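October 18, 2023

Up late, back stiff, porridge standing up. 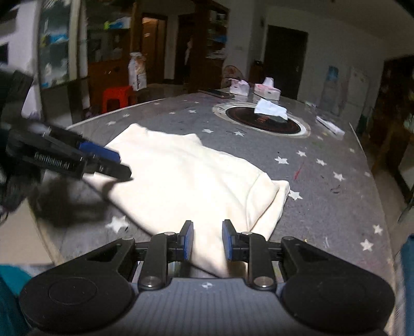
Clothes next. Said I'd have the lot sorted before Tipene comes for the bags and of course I haven't. Doing it on the hotpot table, it's the only flat thing big enough. Should of wiped it first. Crumbs all over, and the cream thing is exactly the sort that picks up every speck. Shake it out over the step, then fold. Sleeves in, thirds, done. Never comes out square when I do it.

Keep or give? Wore it twice last winter. Give, probably. Ask Mum.

Other jobs, quick before I forget:
wipe round the burner, bin the old tissue
red stool back in the kitchen
fan to go up in the loft now, it's October for heaven's sake
tissues, down to the two boxes, the pink and white ones

Rang Bimwood re the shelf bracket. On hold ages. Man said 865 was the part number, then rang back and said it was 1,528. Wrote both down. Will try agian Friday.

Tipene Harawira texted, running late, can he have the bags by six. Yes if I stop writing this. He wants the coats most, the hall at Rernden is freezing and people come in with nothing on their arms.

Soup for tea. No hotpot till the table's clear, and that could be a while. Feet hurt. Back to the folding, then the socks, ugh.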